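Project report, second draft, October
Shengli Fang

# Does a swap shelf cut down on clothing waste?

My project started with a claim on a poster. The poster in the Wandholm student building says that every item taken from the swap shelf is "one less item bought." I use the shelf myself, and I wanted the claim to be true. After a term of looking at the records I don't think anyone can say that it is, and I think there are good reasons to doubt it.

## Background

The shelf at Wandholm was set up by a student group called Clumura. People leave clothes they don't want and others take them for free. There is a paper log next to it where you are supposed to write down what you leave and what you take. Clumura adds up the log at the end of each school year and puts the totals on its poster.

For the last full year the poster gives 3,554 items dropped off and 2,018 items taken. The second number is the one in large print.

## What I did

I did three things:

1. I read the log for the whole year and compared it with the poster.
2. I gave a short survey to people who use the shelf. I got 90 usable answers.
3. I asked 11 of those people if I could talk to them for longer, mostly at lunch, about what they did with the clothes afterward.

I had also planned to follow single garments by putting a small tag in the collar. I dropped this after my adviser, Dr. Hunt, pointed out that people cut tags out. I cut tags out too, so I should have seen that coming.

## What the log can and can't show

The totals on the poster match the log. I have no complaint about the adding. My complaint is about what gets written down in the first place.

A line in the log says something like "shirt, 1" or "pants, 2." It doesn't say what state the thing was in. A good winter coat and a stretched-out T-shirt both count as one item. Some people wrote "bag" and left it at that, and Clumura counted a bag as one item as well, which means the drop-off number could be a good deal too low.

Then there are the clothes that were left and never taken. Going by the log, that is 1,536 items. The poster doesn't mention them. I was told that leftovers go to Durkolow, a company that picks up used textiles, and that they are "recycled." I wrote to Durkolow twice to ask what this means in practice – resale, rags, stuffing or the dump – and got one reply, which was a brochure. The brochure uses the word "recycled" a lot and never says what it covers.

It is hard to tell much about a piece of clothing until someone spreads it out, and a log entry tells you less than that.

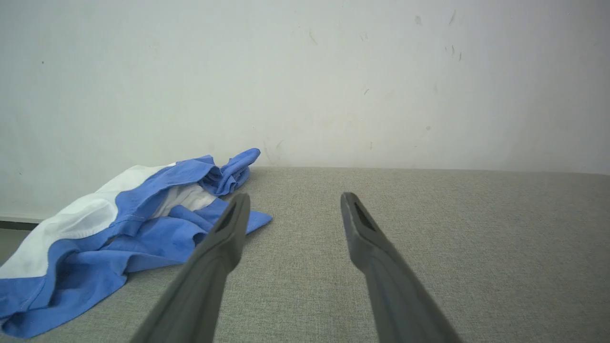

A gray padded surface comes up in both views, and so does a crumpled two-color cloth.

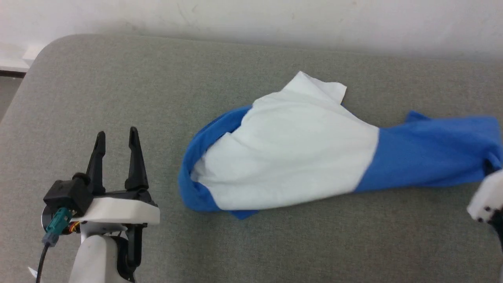
## What people told me

The main survey question was: "The last time you took something from the shelf, would you have bought it otherwise?" Most people said no. The usual answer in the comments was that it was free and looked nice. One person wrote, "I would not pay for a third denim jacket." If that is typical, then most items taken from the shelf do not replace anything bought in a store.

The longer talks made me more doubtful. Several people said having the shelf made it easier to shop, as they could drop off old things without feeling bad about it. One woman told me she clears out her closet before every sale season. She was very open about this and thought it was the whole point of the shelf.

On the other side, two people said they had gotten a coat there in their first winter and really would have had to buy one. I believe them. Coats seem to be where the claim holds up best. The trouble is that coats are a small part of the log.

## Problems with my own work

- People who fill out a survey about a swap shelf are probably the ones who like it most.
- I asked about the last item only. Memory for free T-shirts is poor.
- My question may have pushed people toward "no" by making "yes" sound like a confession that they needed the help. Dr. Hunt thinks it pushes the other way. We did not settle this.
- I have no figures for how much anyone bought before the shelf opened, and without those the poster's claim can't be tested at all, by me or by Clumura.

## What I would change

I would keep the shelf. It is used, it costs almost nothing, and some people get a coat out of it. I would take down the "one less item bought" line and print both totals in the same size. The log should have a column for condition, even if it only says good, worn or torn.

I would also stop saying that the leftovers are recycled until Durkolow explains where they go. I sent a third letter before handing in this draft and will add the answer to the final version if one comes.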